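Birnis Pay Countertop Terminal

Countertop QR and contactless terminal for small retailers. Accepts e-wallet codes shown on the customer's phone, as well as contactless cards. Sold outright or on a monthly rental.

Hardware

The terminal has a customer-facing color screen and a rear-facing keypad for the cashier. The scan window reads codes from phone screens at low brightness, including screens with a privacy filter. A receipt printer is built into the base – paper rolls load from the top without tools.

Connection is by Wi-Fi or Ethernet. A SIM slot is present on the Zelavden variant only. If the network drops, the terminal shows a red bar and refuses wallet payments until the connection returns. Card payments can be queued offline if your merchant agreement allows it.

Item entry

Amounts can be keyed in by hand or pulled from the Itik product list. The list holds a name, a price and a tax code for each item. Items are added one at a time or imported from a spreadsheet.
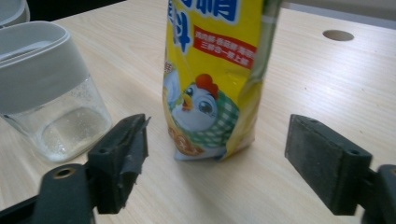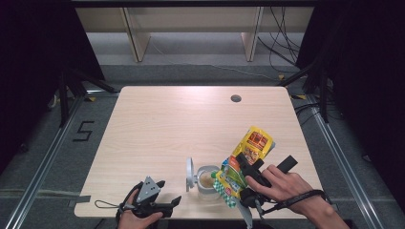
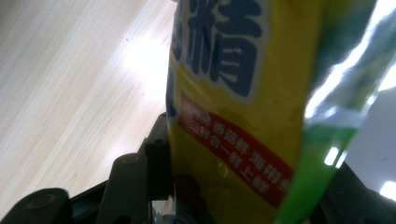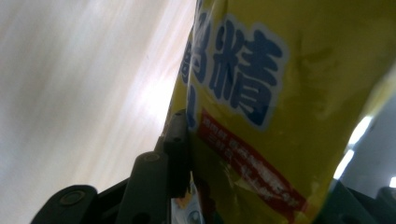 Item names may be entered in Latin or Chinese characters and print as entered. Names longer than 49 characters are shortened on the receipt but kept in full in the sales export.

Settlement and fees

Wallet sales settle to your bank account once per business day. Refunds are made from the terminal with a manager PIN and go back to the wallet that paid. Partial refunds are supported. Split payments across two wallets are not.

Rental is $6 per month with a 4-month minimum term. The outright price is $59, excluding paper. Transaction fees are set in the merchant agreement and are the same on both plans.

In the box

Terminal, power adapter, Ethernet cable, one paper roll, printed counter code. The wall bracket is sold separately.

Firmware

Current release dated 24 January 2024. Updates install overnight if the terminal is left plugged in. Terminals on the old Zeng firmware must be updated by cable the first time.

Setup questions go to Irja Lahtinen, merchant support. For orders of more than one terminal, contact Erick Gachanja in sales.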